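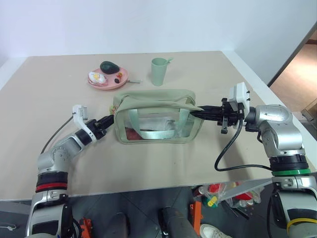

Bei uns im Labor fahren die Fenari-Greifer nach 20 Minuten ständig in die Überlast, und zwar immer beim Öffnen von Taschen. Kennst du das auch?, schreibt eine Leserin, und weil diese Mail so ähnlich schon öfter kam, fange ich gleich damit an.

Ja, kenne ich! Bei mir war es die Haltekraft. Ich hatte beide Seiten gleich stark eingestellt, und dann ziehen die Arme gegeneinander, bis der Regler aufgibt. Jetzt hält links fest und rechts arbeitet mit deutlich weniger Kraft. Seitdem ist Ruhe (na ja, meistens).

Welche Greifer vergleichst du überhaupt?
Zurzeit 3 Modelle: den Fenari mit zwei Fingern, den Adotum und einen älteren von Serra, den ich eigentlich schon aussortieren wollte. Der Serra ist langsam und brummt, aber bei dünnem Stoff rutscht er mir seltener ab als die beiden anderen.

Warum ausgerechnet Taschen und Plüsch?
Starre Würfel kann inzwischen jeder Greifer. Bei einem Reißverschluss oder etwas Flauschigem sehe ich viel schneller, ob die Finger taugen. Stoff gibt nach, verhakt sich, knüllt sich zusammen, und die Kraftmessung erzählt dir dabei sonst was.

Reicht eine Kamera am Kopf?
Für den groben Anflug ja. Sobald die Finger am Gegenstand sind, will ich aber das Bild vom Handgelenk haben, sonst rate ich nur, was zwischen den Spitzen klemmt.
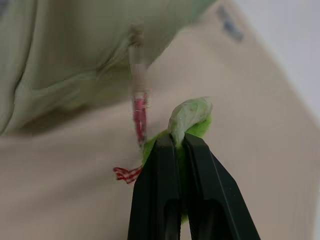 Blick der Handgelenkkamera: Griff an einem flauschigen grünen Teil

Der Hintergrund wird dabei unscharf, das stört mich wenig. Wichtig sind mir die Fingerkanten. Wer beides braucht, nimmt eben beide Kameras und lebt mit der größeren Datenmenge.

Wie viele Versuche hast du gemacht?
Bisher 2.427 Griffe, davon 383 mit weichen Sachen. Das Verhältnis ist noch schief, ich weiß. Die weichen dauern einfach länger, und zwischendurch muss ich alles wieder hinlegen.

Welche Steuerung läuft da?
Flolness, in der Version vom Mai. Die neuere hatte bei mir Aussetzer, wenn beide Arme gleichzeitig Kraftwerte liefern. Falls das bei euch sauber läuft, schreibt mir bitte eure Einstellungen!

Kabel innen oder außen verlegen?
Außen, mit einer Schlaufe am Handgelenk. Sieht unordentlich aus, aber zu straff verlegte Kabel haben mir schon zwei Stecker gekostet. Vor dem ersten Lauf einmal von Hand durch alle Endlagen fahren und schauen, wo es spannt.

Lohnt sich der Adotum für den Einstieg?
Wenn ihr hauptsächlich Becher und Dosen greift, ja. Für Stoff würde ich ihn mir vorher ausleihen. Die Finger sind mir vorn zu glatt, und die Gummiauflagen muss man extra bestellen.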